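Clamarcombe Hall Users' Forum > Premises > Lighting in the main hall

Bikness_Bookings wrote:
Members are asked to comment on the ceiling lights before the May review.
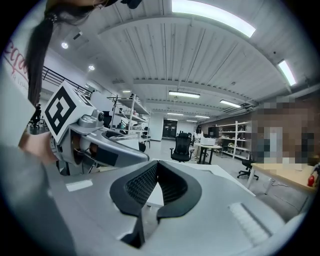
The proposal is to switch off two fittings during daytime hire.

vostdale4 wrote:
We object. The far end is already dim by 4 pm -- our group works there.

hallsec wrote:
We support the proposal for mornings only.

vostdale4 wrote:
That would be acceptable, provided all lights are on from 2 pm.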